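Light the Bench, Not the Building 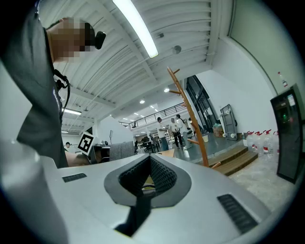
Most small workshops in converted industrial units inherit their lighting from whoever held the lease before them. The tubes are already on the ceiling, the switch is by the door, and the new tenant moves in underneath. My argument is that this is the most expensive free thing a workshop ever accepts, and that the money usually spent on replacing overhead fittings should go to the bench first.

I have fitted out 2 units at Vurngate and advised on several others. The pattern is consistent. A tenant complains that the place is dim, the landlord offers brighter tubes in the same positions, and a month later the tenant complains of glare. Both complaints are accurate. A bare tube at height puts a good deal of light on the ceiling, the walls and the top of a person's head. The work surface gets what is left, and the person standing at it casts a shadow over the part they are trying to see.

The geometry is simple. If the fitting is behind the worker, the shadow falls forward onto the job. If it is in front, the bare tube sits in the upper part of the field of view each time the head comes up. Shifting the bench by a metre can fix one of these faults and cause the other. A fitting mounted low and to the side of the non-dominant hand avoids both, and it does so with a fraction of the power.

Corrugated ceilings complicate matters. A flat white ceiling returns light fairly evenly. A ribbed one returns it in bands, and exposed beams block part of the spread from any tube mounted between them. Painting the ribs white helps with the general impression of the room. It does little for a person reading a scale at bench height. I have heard tenants describe a freshly painted ceiling as a lighting upgrade. It is a decorating upgrade with a small lighting benefit.

Mezzanines are worse, and they are now common. The area beneath one is cut off from the main tubes, so somebody fits small spotlights there, usually of a different colour temperature. The result is two rooms in one. A part that matches its neighbour under the tubes will look wrong when it is carried under the deck. At Ludodden, where the finishing table stood beneath the mezzanine and the inspection table did not, the same batch of grey panels was rejected and then passed on a second look in the other location. The rejection slip, numbered 1187, is still pinned up there. The panels were fine. The lamps differed.

Arwel Maddocks, who ran the maintenance side at Ludodden for many years, disagrees with me on the main point. His position is that general lighting is a safety matter and has to come first, because people walk through a workshop as well as stand in it. They carry stock up stairs, step over leads and back trolleys out of corners. He is correct about stairs, mezzanine edges and aisles, and I would not take a single tube away from any of those. Where we part is on the assumption that whatever is adequate for walking should be scaled up until it is adequate for fine assembly. The two tasks need very different levels, and paying for the higher one across an entire floor is wasteful.

Cost supports this. For the Ferreira unit I priced a full replacement of the overhead fittings against 6 arm-mounted bench lights and a clean of the existing tubes. The bench lights came in far cheaper, and they needed no scaffold and no shutdown. Leonie Stüber took the readings there in September, before and after, with the meter lying flat on each bench. The arm lights won at every station. The cleaning alone made a measurable difference, which says something about how long the tubes had been left.

There are fair objections. Arm lights get knocked. They occupy bench edge, and their leads need managing. Cheap ones sag within a year, and the Skormont shop went through a full set before switching to a sprung arm with a proper clamp. Operators also aim them badly, either straight down onto a shiny surface or into the eyes of the person opposite. Each of these has a practical fix, and the fixes cost up to 10 minutes per bench.

My preferred order of work is therefore as follows. Clean the existing tubes and replace any that flicker. Check the stairs, the aisles and the underside of any mezzanine at walking level. Match the colour temperature of every lamp used for inspection. Fit a bench light at each station where hands do close work. Take readings at the surface, with the operator standing where the operator stands. Only then ask the landlord about the ceiling.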